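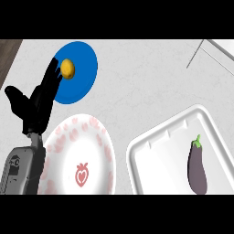 Posted 21 Feb 2018 by the workshop bench editor, Skindodberg
Filed under: Opinion, Home automation

The case for finishing the simulator first

There is a habit among people who build robot arms at home of treating the simulator as something you do in the evenings while the glue sets. The arm is the project and the software model of it is an accessory. I held this view through one complete build and most of a second, and I now think it is wrong. The model should be finished, and a task should run in it from start to end, before any metal is ordered. I will try to set out why, with the costs included, as the costs are usually left out by people who agree with me.

The build in question is Samo, a single arm with a two-digit gripper, intended to move light objects between containers on a kitchen worktop. The task is deliberately dull. A lemon sits on a blue plate. There is a second plate, white with a pink pattern and a strawberry printed in the middle, and a large white tray with an aubergine in it. The arm has to go to the lemon, close on it, lift it and put it in the tray without disturbing anything else. I run it in Cemum, the simulator our workshop at Skindodberg maintains for its own use, and so far Samo exists nowhere else.

Its predecessor, Muli, existed almost nowhere but on the bench. I drew it, cut it, assembled it and wrote the control code against the hardware. It had a reach of 760 mm, which I chose because the extrusion came in a convenient length. That figure then decided everything that followed. The shoulder motor had to be larger than planned, the base had to be clamped at both ends, and the power supply was replaced twice. When I eventually measured the area in which the gripper could approach an object at a useful angle, it was a crescent in the middle of the table. Close to the base the elbow folded into itself. At full stretch the wrist could only come in flat. An arm of 760 mm had been built to work in a strip I could have reached across with my hand.

None of this required hardware to discover. It required a model with correct link lengths and joint limits, a flat surface, and an object to reach for. The calculation is elementary, and I knew how to do it. I did not do it properly, as the drawing looked plausible and I wanted to start cutting.

The usual objection to simulation is that it lies. Contact is poorly modelled, friction is a guess, motors in software deliver exactly the torque they are told to, and cables do not exist. All of this is true. My own model of the lemon is a lumpy oval with a single friction value for the whole skin, and I do not expect a real lemon to agree with it. But the objection is aimed at the wrong target. Most of what goes wrong in a home build goes wrong before contact. It is geometry, reach, joint order, clearance and the position of the base. A simulator is very good at these, and they are the expensive things to change once there are holes in the plate.

Take the approach to the lemon. The lemon lies close to the left side of its plate, and the arm comes in from that side, low. In my first version of the task the long finger was to pass over the rim and down beside the fruit, and the thumb was to close from the opposite side. On paper there was room. In the model the thumb, which curves outward, reached the rim of the plate before the finger was low enough, and the wrist had to roll to clear it. The roll brought the forearm housing down towards the worktop. I moved the base and the same fault appeared at the tray, whose raised lip is thicker than any plate rim. The final answer was a shorter link between wrist and forearm, which is a change of one number in a text file. On Muli the same change would have meant a new part, two bearings and a week.

A second objection is that simulation invites endless tidying. I have more sympathy with this. A person can spend a great deal of time on the texture of a countertop. I have done some of it myself, and the faint mottling on mine contributes nothing to the grasp. The printed strawberry is harder to judge. It began as decoration, but a camera-based detector that looks for small coloured things on plates ought to be made to ignore a small coloured thing printed on a plate, so I left it in. The aubergine has a similar purpose. A tray that is always empty teaches you very little about putting things into trays.

The rule I have settled on is that an item may be added to the scene if it can cause a failure. The plates have rims, and rims get in the way. The tray is set at an angle to the worktop edge, so a release routine which assumes square alignment will miss or scrape. The second plate lies below the blue one, beside the arm, where a careless return path will cross it. Anything that cannot make the task go wrong can wait, and in most cases can wait indefinitely.

There is also the matter of cost, on which hobbyists tend to be vague. Muli came to 3,020 in parts by the time I stopped keeping receipts, and a large share of that was spent on replacing parts which had worked perfectly well but were the wrong size. Samo has so far cost me electricity. I accept that this comparison flatters Samo, which has yet to meet a loose screw or a worn gear. It will cost money when it is built. I expect to buy each joint once, and I will report it if I am wrong.

What I would not claim is that a working simulation shows that the machine will work. It shows that the design is free of a certain class of mistake. A run that ends with the lemon in the tray tells me that the arm can get there, that the order of movements is possible, and that the code does not ask a joint to pass its limit. It says little about grip force. It says nothing at all about backlash, which in cheap gearboxes is the thing most likely to ruin a fine approach. I add a random offset to each joint to stand in for it, and the offset is a guess. For grip and backlash there is no substitute for a bench rig, and I would build one for the gripper alone before committing to the rest of the arm.

The order I now recommend is therefore as follows. Write down the task, including the containers and where they stand. Model the arm with honest limits and run the task until it completes from 6 different starting layouts, at least 2 of them awkward. Build the gripper and test it by hand on real fruit. Feed the measured friction and play back into the model and run the layouts again. Only then order the long parts.

Shared workshops could do something to encourage this. At present most of them give bench space to whoever turns up with metal, and a member with a laptop and a half-finished model is assumed to be between projects. The shelves fill with arms that reach the wrong place. A bench allocation that asked to see one completed run would clear a fair amount of that, and I would have been refused one for Muli, quite rightly.

Samo's gripper goes to the bench in March. The long parts are not ordered.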